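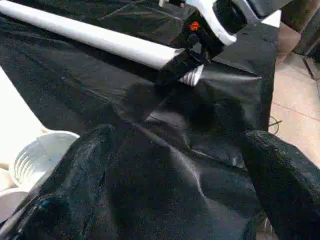
手先カメラの映像を使った把持課題の進め方を、前回から持ち越した議題として最初に扱った。スキナーから、練習台の背景をどうするかを先に決めないと、記録を取り直すことになるとの指摘があった。現状の黒いシートはしわが多く、折れたところが光を拾って淡い灰色の筋になって写る。白い筒のような対象なら背景との差は十分につくが、筋のほうを縁と取り違える可能性は残る。シートの外へ目をやれば白い面もベージュのタイルも入ってくるので、背景は黒だけという前提で組んだ今のしきい値は見直すことになった。

# ロボット部 七月定例会 議事録

- 開始:午後四時
- 場所:工作室
- 進行:Craig Ritchie(リッチー)
- 報告:Struan Skinner(スキナー)、制御班、画像班、記録班
- 欠席:機構班の一年生(補講のため。連絡あり)
- 配布物:練習記録の一覧、大会規則の抜粋、借用品の返却表

冒頭の段落は、開始直後に行った背景についての話し合いをまとめたもの。以下、議題の順に記す。

## 一 前回の確認

前回の議事録は修正一か所で承認された。修正は、アーム「Rokar」の非常停止ボタンの置き場所について。前回の記録では「机の右手前」としたが、正しくは「操作する者の右手が届く位置」であり、机に固定するという意味ではなかった。今後、手順書の文言も後者に合わせる。

持ち越しになっていた三件の状況は次のとおり。

- 手順書の改訂:半分まで。起動と停止の章は終わり、記録の取り方の章が残っている。
- 配線の束ね直し:済み。結束バンドを減らし、面ファスナーに替えた。手首の回転で線が張る症状は、制御班が端から端まで回して確認したところ出なかった。
- Cairns高校との合同練習:先方から返事が来た。内容は議題五で扱う。

リッチーから、持ち越しの項目には必ず担当を書いてほしいとの要望があった。前回の記録では手順書の担当が「各班」になっており、結果として誰も手をつけない期間があった。今回から担当欄を空けたまま閉会しないことにする。

## 二 背景と照明(冒頭の続き)

画像班から、しきい値を固定する方式と、撮り始めに背景を一度読ませる方式の二案が出た。

固定する方式は処理が軽く、動作の説明もしやすい。ただし工作室では窓側から入る光の強さが時間によって変わり、午後の早い時間に決めた値が夕方には合わなくなる。背景を読ませる方式はこの点に強いが、読ませたあとにシートがずれると、その分がそのまま誤差になる。スキナーは、布やシートの上で物を動かす以上、ずれないことを前提にはできないという意見だった。

制御班からは、シートを板に張って平らにすればよいのではないかという質問が出た。スキナーの回答は次のとおり。

- 大会の規則には作業面について「軟らかい敷物を含むことがある」と書かれている。
- 平らな面だけで練習すると、指先が敷物を押し込んだときの高さの変化に慣れないまま本番を迎える。
- 平らな面での練習をやめる必要はないが、記録には面の種類を書き分けること。

これを受け、面の種類を「平ら」「しわあり」「二種の布の境目」の三つに分け、記録用紙に欄を設けることになった。用紙の改訂は記録班が行う。

照明については、補助灯を足すかどうかで意見が分かれた。画像班は、上からの光だけでは指の下が暗くなり、つかむ瞬間の様子が読み取りにくいとして、手首に小さな灯りを付ける案を出した。制御班は、手首の重さが変わると調整をやり直すことになるので避けたいとした。重さの増分が分からないと判断できないため、画像班が候補の部品を量り、次回に報告する。それまでは補助灯なしで練習を続ける。

なお、作業面の周りに置いてある物の扱いについて、記録班から確認があった。把持の対象ではない物が映り込んだ記録を捨てるか残すかという点である。リッチーの判断で、残すことにした。対象以外の物に手先が寄っていく失敗は大会でも起こりうるので、そうした記録がないと再現ができない。ただし、対象以外の物を途中で動かした場合は、その旨を用紙に書く。

## 三 白い帯の課題

大会「Jokanport杯」の課題は 3 つあり、そのうち本校がいちばん遅れているのが、薄い帯状の材料の縁をつまむ課題である。今回の定例会では時間の多くをこの議題に使った。

スキナーから現状の報告があった。帯は平たく置かれている部分と、縁が立っている部分とで扱いがまったく違う。平たい部分は指先が下に入らず、上から押すと滑る。縁が立っていれば二本の指でまたいで閉じればよいが、指をまっすぐ下ろさないと片方の指が先に帯に触れ、縁が倒れる。現在の失敗の大半はこの形である。

制御班から、手首の向きを帯の縁に合わせる計算を、下降を始める前に一度だけ行っていることが説明された。下降の途中で縁が動いた場合には対応できない。下降中にも計算を続ける案は以前から出ていたが、処理が間に合わず動作が途切れるので見送っていた。把持の計算をまとめた部内のプログラム「Gonder」を先月軽くしたため、もう一度試す価値はあるとの見方で一致した。

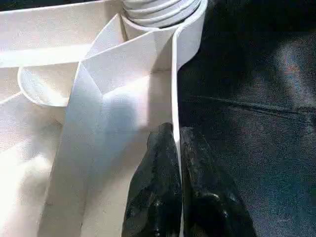 下降中の再計算を入れる場合の条件として、制御班から次の項目が挙げられた。

- 再計算は、指先が縁に触れるまでとする。触れたあとは映像の大半が指で隠れるため、値が信用できない。
- 前の値から大きく外れた結果が出たら、その回は使わずに前の値を残す。
- 三回続けて外れたら下降を止め、上に戻る。やり直しの回数は用紙に書く。
- 手で止めた場合も、やり直しとは別に数える。

三つ目の項目については、画像班から異論があった。しわのある面では一時的に値が乱れることがあり、三回では早すぎるのではないかというものである。制御班は、止まるのが早すぎるぶんには壊れる物がないとして、まずこの回数で始めたいとした。スキナーも制御班の案を支持した。試したうえで、止まった原因を画像班が分類し、背景によるものが多ければ回数を見直す。

次に、つまむ強さについて。帯は薄く、強く閉じると折れ目がつく。折れ目のついた帯は次の試行で同じ場所から曲がるため、条件がそろわなくなる。これまでは折れ目がついたら新しい帯に替えていたが、材料の減りが早い。

リッチーから、替える基準が人によって違うとの指摘があった。うっすらした跡で替える者もいれば、はっきり折れるまで使う者もいる。話し合いの結果、手を離して帯を台に置いたとき、折れ目のところが自然に浮くようなら替える、浮かなければ続けて使う、という基準にした。迷ったときは替える。替えた帯は捨てずに箱に取っておき、縁の向きを読む画像処理の確認に使う。

指先の表面についても議論した。今の指先には細かな擦れがついており、つまむ力が足りているのか、表面が滑っているのか、区別がつけにくい。機構班が不在のため結論は出さなかったが、次の二点を機構班に伝えることにした。

一点目は、指先に貼る薄い滑り止めの候補を用意してほしいこと。貼ると指先の幅が変わるので、厚みを制御班に必ず知らせる。二点目は、指先を替えるときは左右同時に替えること。前に片方だけ新しくした際、閉じたときの中心がずれ、原因が分かるまでに一日使った。

## 四 練習記録の整理

記録班から、これまでに保存した手先映像の静止画が 2505 枚になったとの報告があった。保存先の容量にはまだ余裕があるが、名前の付け方が途中で変わっており、後から探すのに手間がかかっている。古い記録は班名で、新しい記録は課題名で始まっているためである。

対応として、課題名、面の種類、通し番号の順にそろえる。古い記録の名前を直す作業は記録班が行い、それが終わるまでは、ほかの班は保存先の中の記録を移動しない。画像班が作業用に複製を持っている場合、元の名前の一覧も一緒に残しておくこと。

成功と失敗の書き方も話題になった。用紙には「成功」「失敗」の二つしかなく、縁をつまんだものの持ち上げる途中で落ちた場合、書く者によって扱いが違っていた。スキナーから、どの段階まで進んだかを書けば成功か失敗かは後から決められるという提案があり、次の段階分けを採用した。

1. 縁の上まで移動した
2. 二本の指が縁をまたいだ
3. 閉じて縁をつまんだ
4. 持ち上げた
5. 指定の場所に置いた

記入するのは、到達した最後の段階だけでよい。二段階目と三段階目の間で縁が倒れた場合は、備考に「倒れ」と書く。別の言い方が混ざると集計できないので、表現はこれに統一する。

この書き方をいつから使うかについて、次の練習からとする案と、用紙の改訂が済んでからとする案があった。欄が足りない間は備考欄に書けばよいとして、次の練習から使うことに決まった。過去の記録を新しい段階に直すことはしない。映像が残っていても、当日の担当がどこで止めたかまでは分からないものが多い。

一年生から、失敗した記録も全部取っておくのかという質問があった。全部取っておく。途中で止めたもの、対象を置く前に始めてしまったもの、操作を誤ったものも含む。ただし操作の誤りによるものは、備考に「操作」と書いて集計から外す。

## 五 合同練習

Cairns高校から、八月に合同練習を行いたいとの返事があった。先方の希望は、互いのアームを持ち寄るのではなく、本校の工作室で本校のRokarを使い、先方のプログラムを動かしてみたいというものである。

スキナーは賛成の立場で、他校のプログラムを動かす機会があれば、Rokarの側の癖とGonderの側の癖を分けて見られると述べた。制御班は、動作の範囲を制限する設定が本校のプログラムの中に入っているため、そのまま先方のものに入れ替えると制限が外れる点を心配した。

この点については、範囲の制限をアームの側の設定に移してから受け入れることにした。設定を移す作業は制御班が行い、移したあとで、制限の外へ動かす命令を低速で送って止まることを確かめる。確認にはリッチーが立ち会う。これが済むまで、先方には日取りを確約しない。

先方に事前に伝える事項は次のとおり。

- 手先カメラの向きと、映像の上下の関係
- 指の開く幅と、閉じる速さの上限
- 作業面の種類。布の境目を使う練習があること
- 非常停止の担当は必ず本校の部員が務めること
- 映像を持ち帰る場合は、人が写っていないものに限ること

最後の項目は顧問からの指示による。保存した映像に部員の手や顔が入っていることがあるため、渡す前に画像班が確認する。確認する時間が取れないときは渡さない。
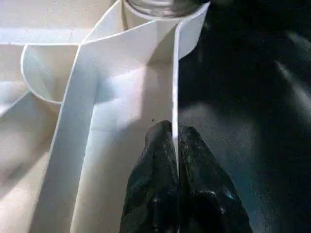
先方から来る人数がまだ分からないため、工作室の机の配置は決めずにおく。アームの周囲に立ち入らない範囲をテープで示すことだけ決めた。以前のテープは床に跡が残ったので、養生用のものを使う。買う前に準備室の棚を見ること。去年の残りがあるはずだという話が出たが、確認した者はいなかった。

昼をはさむかどうかも先方の都合を聞いてからにする。工作室での飲食はこれまでどおり認めない。

## 六 大会までの予定

規則の抜粋をもとに、リッチーから大会当日の流れの説明があった。各校の持ち時間は準備を含めて 10 分で、準備が長引いた分は競技の時間から引かれる。材料は会場で渡され、自校の帯を使うことはできない。このため、練習で使っている帯と厚みや硬さが違うことも考えておく必要がある。

制御班から、起動してから動けるようになるまでの時間が長いとの報告があった。特にカメラの認識に時間がかかり、線を挿す順番によっては一度では認識されない。画像班が順番を変えて試し、うまくいく順番を手順書に書く。試すときは、線を抜く前に必ずプログラムを終了すること。先月、終了せずに抜いた者があり、設定が初期の値に戻っていた。

帯の課題について、スキナーから大会前に約 50 回の通し練習をしたいとの希望が出た。通し練習とは、起動から片付けまでを本番と同じ時間で行うものをいう。多すぎるという声もあった。制御班は、同じ練習を続けるより、失敗の多い段階だけを切り出して繰り返すほうが早く直ると考えている。

双方の意見を聞いたうえで、下降中の再計算を入れて動作が落ち着くまでは切り出した練習を中心とし、そのあと通し練習に移ることとした。移る時期はスキナーと制御班で相談して決め、決まったら掲示する。通し練習に入ったあとは、プログラムの変更を一日の終わりにまとめて行う。練習の合間に手を入れると、どの版で取った記録か分からなくなる。

ほかの二つの課題については、今回は大きな問題の報告がなかった。筒を運ぶ課題は、転がり出したときに追いかける動作を入れるかどうかが残っているが、追いかけて机の外に出る危険のほうが大きいため、入れない方針を確認した。積み重ねる課題は、指を離すときに最後の一つがずれることがある。離す速さを落として様子を見る。

当日の役割は仮に次のとおりとする。

- 操作:スキナー
- 非常停止:リッチー
- 画面の確認:画像班から一人
- 記録:記録班から一人
- 予備:制御班から一人

操作と非常停止は兼ねない。欠席が出た場合は予備が操作に入るので、予備の者も通し練習で操作を経験しておく。

## 七 安全と片付け

リッチーから、先月の練習中に、アームが止まっているように見えたため部員が作業面に手を入れた件について話があった。けがはなかった。アームは止まっていたのではなく、次の命令を待っている状態だった。

今後、作業面に手を入れるときは、次の順で行う。

1. 手を入れる者が「入ります」と言う
2. 非常停止の担当が停止ボタンを押し、「停止」と答える
3. 返事を聞いてから手を入れる
4. 手を引いたら「出ました」と言う
5. 担当が周囲を見てから解除する

帯の位置を少し直すだけのときも同じ手順とする。時間がかかるという意見が出たが、変更はしない。一人しかいないときはアームに電源を入れない。この点はこれまでの規則と同じである。

片付けについては、床の線を踏みやすい場所があるとの指摘があった。使わない線は抜いて掛けておき、使っている線は机の脚に沿わせる。シートは畳まず、筒に巻いて保管する案が出たが、しわのある面での練習に使うので、平らな面用の一枚だけを巻くことにした。どちらか分かるように端に布テープで印をつける。

最後に部屋を出る者は、アームの電源、計算機の電源、窓の順に確認し、点検表に名前を書く。点検表に空欄が続いているので、書き忘れに気づいた者は本人に伝えること。後から代わりに書かない。

## 八 その他

部品の購入について。指先の予備と、カメラの線の予備を買う希望が出ている。カメラの線は長さが決まらないので、机から手首までの経路を測ってから申し込む。指先は機構班の意見を聞いてから決める。

部室前の掲示について。春に貼った勧誘の紙がまだ残っているため外す。空いたところに練習の予定を貼る。

借用品の返却について。物理準備室から借りたはかりを、画像班が補助灯の重さを量るまで延長して借りる。延長の連絡はリッチーから行う。ほかの借用品は返却表のとおり返す。

一年生向けの説明会を開いてほしいとの要望があった。内容は、手先カメラの映像の見方と、用紙の書き方の二つ。二本の指が下から伸びて見える向きに慣れず、左右を間違えることがあるとのことだった。スキナーが資料を作り、次の練習の最初に話す。資料は手順書にも入れる。

## 決定事項

- 作業面の種類を三つに分けて記録する
- 対象以外の物が映った記録も残す
- 下降中の再計算を試す。続けて三回外れたら止めて上に戻る
- 帯の交換は、台に置いて折れ目が浮くかどうかで決める
- 記録には到達した最後の段階を書く。次の練習から適用する
- 合同練習は、範囲の制限をアームの側に移して確認が済んでから受ける
- 作業面に手を入れるときは声をかけ、返事を待つ
- 筒を追いかける動作は入れない

## 担当と期限

| 項目 | 担当 | 期限 |
|---|---|---|
| 用紙の改訂 | 記録班 | 次回定例会 |
| 記録の名前の整理 | 記録班 | 七月中 |
| しきい値の見直し | 画像班 | 次回定例会 |
| 補助灯の候補の重さ | 画像班 | 次回定例会 |
| 線を挿す順番の確認 | 画像班 | 七月中 |
| 下降中の再計算 | 制御班 | 次回定例会に途中報告 |
| 範囲制限の移行 | 制御班 | 七月中 |
| 滑り止めの候補 | 機構班 | 次回定例会 |
| Cairns高校への返信 | リッチー | 三日以内 |
| はかりの借用延長 | リッチー | 明日 |
| 一年生向けの資料 | スキナー | 次の練習 |
| 手順書の残りの章 | スキナー | 七月中 |

次回は八月の最初の練習のあとに開く。欠席した機構班には、議題三の二点を制御班から口頭でも伝える。

閉会 午後五時四十分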